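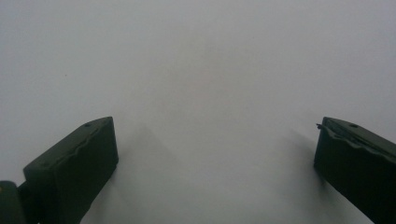 4.2 What changed on the packing floor

By the second month of the study, the workers at Skistton had stopped calling the hand-held grippers "the tongs" and started calling them by the names written on their lockers. We take this as a good sign. The tool is simple: two facing fingers, dark green on the pair in Figure 3, which the worker holds and closes around an item while a camera records the motion. Those recordings then train the Brakurus arm on line 2.

Figure 3. The two fingers open over a plain white surface, with nothing between them. A small round hole is visible on the top of each finger.

The most exciting result for us was who became good at it. We had expected the younger staff to pick it up first. Instead, the best recordings in the first weeks came from Eirlys Jenkins and Idris Meredith, both of whom had packed by hand for years and had strong views on how a carton should be approached. Their motions were slow and very regular, and the arm learned from them quickly. Of the 500 recordings collected on the floor, 86 were dropped during review, mostly for rushed closings.

Job content shifted as well. Before the trial, packers spent about 80 percent of a shift at one station. During it, they moved between packing, recording and checking the arm's work, and several asked to keep the rotation after we left. Huw Gethin, the shift lead, redrew the Thursday schedule twice to make room for it — the second version is still in use.

Not every change was welcome. Cledwyn Jenkins told us that recording made his wrist sore in a new place, and that he disliked having a bad grasp played back in front of others. We moved playback to a side room and shortened the recording turns. Complaints about playback dropped off, but the wrist problem did not go away entirely, and we return to it in Section 5.

Pad wear came up in nearly every interview. In Figure 3 an uneven ridge runs along the upper face of both fingers, and workers had a good deal to say about edges like these.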